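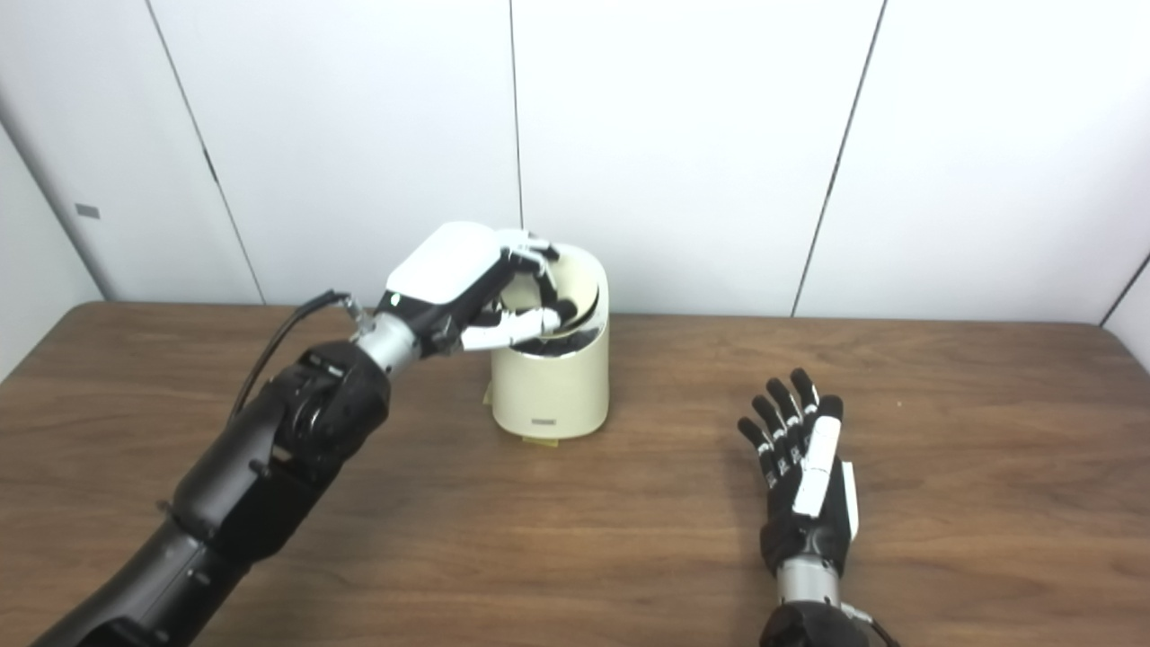 阅读时间：6 分钟

桌上图集 第 21 期：米白色的筒

好久没更新图集了，上一次还是十二月，那期拍的是一堆搪瓷杯。这期的主角简单得多，棕色木桌上一只米白色的塑料筒，高高的，圆圆的，筒口带一点点斜。我对筒状的东西一向没什么抵抗力（老读者都知道，柜子里的筒已经快要把别的东西挤出去了），所以这期话会有点多，图少字多，想快点看完的朋友直接往下滑到留言区也行！

先说颜色。米白、奶白、象牙白，这三个词我写了删、删了写，最后标题里用了米白，可是盯久了又觉得偏象牙。这种颜色放在白桌子上会显得旧，放在棕色木头上就很舒服，暖暖的，像一块没切开的奶酪。我以前那张白色书桌就吃过这个亏，什么米色的东西摆上去都灰扑扑的，后来换了木头桌面，才发现不是东西的问题。

再说筒口。斜的筒口我特别喜欢！平口的筒规规矩矩，怎么转都一个样，斜口就有了正面和背面，摆的时候要想一想朝哪边。我自己的习惯是低的一边朝着人，手伸进去顺一点，从椅子上看过去也能多看见一点里面。有朋友习惯刚好相反，高的一边朝外，说这样远看整齐。两种我都试过，现在家里有一只朝里有一只朝外，看着也不别扭。

筒里面很暗，几乎是黑的。外面这么浅，里面这么深，对比一下子就出来了，白色的手指弯进去的地方特别亮。深筒都有这个毛病，也可以说是好处吧，东西落到底就看不见了，乱不乱只有自己知道。我有一阵子专门在深筒底下垫一张浅色的纸，找回形针的时候方便很多，后来纸卷边了，懒得换，又回到了凭手感摸的日子。

靠近底部的正面有一小块灰白相间的标签，长方形的，贴得很低。标签这件事我可以讲很久（忍住，只讲一段）。贴在高处好认，可是一眼望过去全是字，整个架子像药房；贴在低处就安静多了，要弯一下腰才注意到。我给自己的筒贴标签用的是 Briter 的空白贴纸，一卷 400 张，买的时候觉得一辈子都用不完，结果有一年大扫除什么都想贴，连装标签纸的盒子也贴了一张。撕的时候最好慢一点，先用吹风机吹一会儿，不然塑料上会留一层黏黏的东西，用橡皮擦能擦掉，就是费橡皮。

桌面上还有一点黄色。筒前面的桌上露出一小条黄胶带，左下角挨着桌面的地方也有一小块黄黄的。我很喜欢这种小小的亮色，整张图都是棕、白、黑，忽然有两点黄，眼睛就知道往哪里落。我自己在桌上贴胶带的时候，一定挑纸胶带，木头桌面最怕那种黏得死死的透明胶，撕下来连漆带走一块，心疼得不行。纸胶带也别贴太久，过了一个夏天再撕，照样留印子。用过 Usta 的一款窄纸胶带，黄得很正，手撕就断，不用找剪刀，可惜附近的文具店后来不进货了，我囤的最后一卷现在只剩薄薄一圈，舍不得用。

捏着筒沿的那一下也好看。手指钩着内壁，拇指贴在近的这一侧，刚好把筒沿夹在中间。高的筒我也喜欢从沿上拿，比抱着筒身方便，尤其旁边摆满东西的时候，手从上面下去，不容易碰倒邻居。不过装满了就别这么拿了，薄一点的塑料会变形，我有一只就是这么变成椭圆的，现在盖子永远差一点点盖不上。

关于影子。筒的影子很淡，右边筒身上有一层柔柔的暗面，圆的感觉就是靠它出来的。以前我拍东西总爱开台灯，觉得越亮越清楚，结果浅色的东西全白成一片，塑料的弧度一点都看不见。后来学乖了，浅色的圆筒要让它一边稍微暗下去，另一边亮着，中间慢慢过渡，就很耐看。深色的东西反过来，要多给一点光，不然就是黑乎乎一团。

顺便回答上期留言里问得最多的几件事，都写在这里了，免得一条条回。

塑料筒怎么洗？我用温水加一点洗洁精，长柄刷伸进去转几圈，倒扣着晾。浅色塑料别放在窗台上晒，晒久了会发黄，而且黄得不均匀，一面深一面浅，很难看。如果已经发黄了，小苏打糊敷一敷会好一点，想恢复成新的那样就别指望了。

筒太轻容易倒怎么办？在底下放点重的。我放过石子、旧电池（不推荐！）、一小袋大米，最后固定用一块 Drurkeo 的圆形杯垫，厚厚的，沉，大小正好卡在底部，倒水洗的时候一抠就出来。

上期那个木架子是哪里的？Karagiannis 的，我买的时候是最窄的那款，放一排筒刚刚好，放书就浅了。组装的时候先别把螺丝拧死，全部装上再一颗颗拧紧，我第一次就是拧太早，最后一块板怎么都对不上，坐在地上拆了重来。

筒和盒子选哪个？长的、细的、要竖着拿的，用筒；扁的、要叠的，用盒子。我自己偏心筒，因为筒在桌上占的地方小，一伸手就到。盒子要打开盖子，多这一步我就懒得收拾了，东西往盖子上一扔，过两天盖子上又长出一座小山。

上期那篇搪瓷杯到现在有 887 次浏览，对我这个小角落来说多得吓人，谢谢大家！也有人留言说看完跑去翻外婆的柜子，翻出一只掉了瓷的蓝边杯，现在拿来插葱。我太羡慕了，我家柜子里只翻出过一包过期的茶叶和三个配不上任何罐子的盖子。

下一期想写托盘，方的圆的都可以，旧的更好。家里有好看的旧托盘的，欢迎在下面讲讲它平时都放在哪儿，装过什么，有没有摔过。写长一点也没关系，我一条条都会看的。

发布于 2025年3月30日
分类：桌上图集
标签：筒、塑料、木桌、收纳、米白色

上一期：搪瓷杯和它们的缺口
下一期：托盘（整理中）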